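Laundry Corner, Sunday Wash
Gallery 5 - House and Home pages
Posted Sun 30 March by Hamidreza Jalali

Welcome to my small gallery. In this page I collect pictures from the house, and this time the subject is laundry. My wife and I moved to Emville in September, and the laundry corner was the last part of the house that we put in order. For many weeks we had the machine connected and nothing else. The clothes were going from the bedroom floor to the drum and from the drum to the backs of the chairs, and I am not proud of it.

In the previous gallery I showed the kitchen shelves, and several people wrote to me to ask how we organize the washing. I am not an expert. I learned it from my mother, who washed for a family of seven, and from my own mistakes, for example one white shirt which became pink before an important interview.

1. The machine

I prefer a front loader. It uses less water than the old top loader we had in the apartment on Vutier Street, and it is more gentle with wool. The weak point of this type is the rubber around the opening. Coins, hair and small socks like to hide in the fold, so I pass my fingers all the way around it before every load and again after.
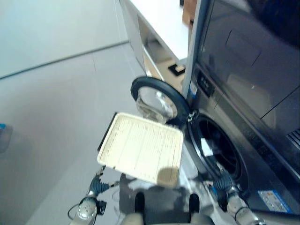 The door stays open when we are not washing. I learned this rule too late for our first machine, which had a smell that no product could remove. Once a month I also run it without clothes at the hottest program, with two cups of white vinegar. The drawer for the detergent I pull out and clean in the sink with an old toothbrush. It takes ten minutes and I always postpone it.

About the detergent: use less than what you think. When we arrived here I was filling the cup to the top line, and the towels came out stiff. The man at Liapis, the hardware store near the station, told me that the water in Emville is soft and half of the cup is enough. He was right, and now one box lasts for us almost the whole winter.

2. Dark things together

We sort in a very simple way. White goes with white, dark goes with dark, and everything which can lose hairs or fluff goes alone or inside a net bag. Navy blue and black I wash together in cold water. I turn the knitted pieces inside out, I close the zippers and I empty the pockets - my wife says that I should put the pockets first in this list.

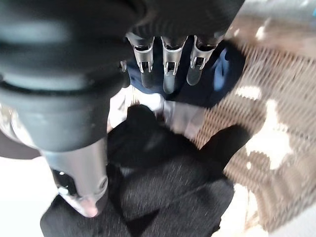
Soft and fuzzy clothes need patience. I choose the wool program, with a spin of no more than 1000, and after that I do not hang them, because the weight of the water pulls the shoulders down. I put them flat on a towel, I roll the towel, I press with both hands and I leave them on a second towel until the next day. If small balls appear on the surface, I take them away with a fabric comb. A razor also does it, but one time I made a hole with it, so I cannot recommend.

3. Wicker

For me wicker is the best material around laundry. Air can pass through the weave, and it is light to carry on the stairs. Plastic is easier to clean, I admit. My wife likes white wicker and I like the natural color, and you will see who decided. For the dust I use a dry paint brush with short hair, following the direction of the weave. If there is a stain I use a cloth with a little soap, well squeezed, and then I leave the piece near the window. Please do not put white wicker against a hot radiator - the paint can crack.
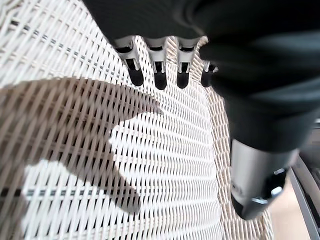

Karkilard wrote in to say that a paint brush is too soft for old wicker, and that the small brush of the vacuum cleaner, on low power, brings out dust you did not know was there. The same message advises putting a cotton lining inside any wicker that will hold knitwear, so the ends of the weave do not catch the wool.

I will try the lining. There is an old bed sheet in the closet which is waiting for some use. The next gallery will be the balcony, when the weather is better and I have repaired the clothesline.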